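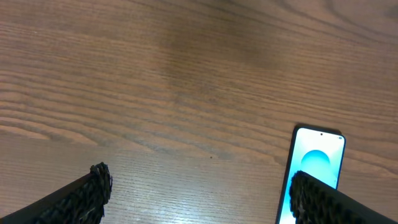
Six months of working from the dining table, so here's a thread on what the finish has been through. I bought it used and the seller said varnish, and I believed him. With my phone lying on it, screen lit, you get the grain, some glare off the overhead light and a duller brown patch farther up. I want to deal with that patch before November, when my parents come to eat at it.

First thing I tried was a damp cloth and dish soap. No change.

Second was mineral spirits on a rag, in a spot underneath first, then on top. The rag came away a little yellow. Patch looked the same to me.

Severin Marti, who refinishes chairs down the street, told me to leave the sandpaper in the drawer. He thinks the color is in the wood and I'd go through the varnish before I got to it.

His quote to strip and recoat the whole top was more than the table cost me. I paid 73 dollars for it. So no.

Current plan is paste wax, 2 thin coats, buffed the next morning. A can of Prodonach was 46 dollars at the hardware store, so I'm using the half can Severin gave me.

I've also put a felt mat where the laptop goes. Should have done that in the first week.

Will post again after the second coat. If anyone has waxed over old varnish and regretted it, tell me before tonight.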